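I got to Karkside a little before nine on a Saturday, which was already too late for the good bread. The woman I'd come to interview had told me to look for the blue door next to the laundromat, and then she'd come out to the curb anyway, waving both arms like she was parking a plane. She runs a secondhand computer shop there called Zomine. She asked me to leave her name out of this, so I will. "Everybody on this street knows who I am," she said, "and the rest can just come in and meet me!"

I wanted to talk to her about quitting. She spent 15 years in payroll at Shukla, over in Fumotham, and then one August she gave notice and signed a lease. I've been thinking about my own job a lot lately (my boss reads this, hi) and I'm a sucker for anyone who has gone and done it.

"People want there to have been a big fight," she said, pouring me coffee out of a thermos. "There was no fight. They gave me a cake. I liked most of them. I just noticed I was spending Sunday nights lying on the kitchen floor with the dog, feeling sick, and the dog was starting to look worried."

So did she have a plan? She laughed at that for quite a while. She had savings, a spreadsheet and a brother-in-law with a van. The spreadsheet said she could go 2 years without paying herself properly, and she says the spreadsheet was the most optimistic person in the family.
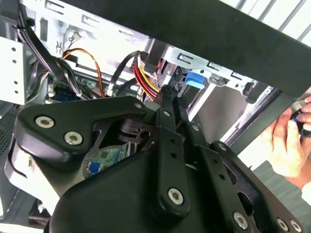
The first winter was rough. Her rent was 1120 a month and in January she took in 1216, before the heating. "I remember those two numbers like my kids' birthdays," she said. "I wrote them on a piece of tape and stuck it inside the register. It's still there. I see it every time I make change."

I asked how you get up in the morning after a month like that, and she gave me a look, like I'd asked how you get up and brush your teeth. She'd told everyone she knew that she was opening a shop, so there had to be a shop. Pride got her through to March, she thinks, and then the school down the hill changed its homework system and half the parents in Karkside came in with dead laptops under their arms.

What she hadn't expected was how lonely it would be. At Shukla there was always someone at the next desk to complain to. In the shop there was the radio. She started propping the door open, even in the cold, so people would feel they could wander in, and they did – first the laundromat customers waiting on their dryers, then a couple of retired guys who never bought a thing and knew everything about soccer. She put out two chairs. Then she had to put out a third, and she moved the printer paper to the back to make room for it.

"My husband says I opened a cafe with no food," she said. "He's right. I sell less because of those chairs. I'm not getting rid of them."

We got onto money again, because I can't help it. She makes less than she did in payroll and she was very plain about that. They gave up the second car. They didn't go anywhere last summer except her sister's, where it rained. She misses paid sick days more than she misses the salary, and she came down with the flu once and sat behind the counter in a scarf, taking payments at arm's length. If I was going to write this up, she said, I had to put that in, so people don't get silly ideas. 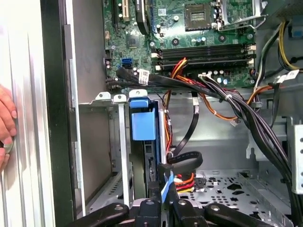 An open desktop tower, with the CPU socket empty.

Would she go back? She took her time over that one. A customer came in with a question about a charger, and then another one wanted to know if the laundromat gave change, and by the time she'd dealt with them both I figured she'd forgotten.

"I'd go back if I had to," she said, topping up my coffee. "I was good at it. I wouldn't cry about it. But I'd want the chairs to come with me."

Her advice for me, since I'd been fishing for it all morning, was to stop asking people who own shops. Ask your bank, she said, then ask whoever you live with, and ask them when they're tired. She also thinks I should keep my job until I've written down what I spend on lunch, which I have since done, and I'd prefer not to discuss it.

I stayed until noon. One of the soccer guys had come in by then and needed the chair, so I bought a used keyboard on my way out (it's great, the space bar is really loud) and ran for the Fumotham bus.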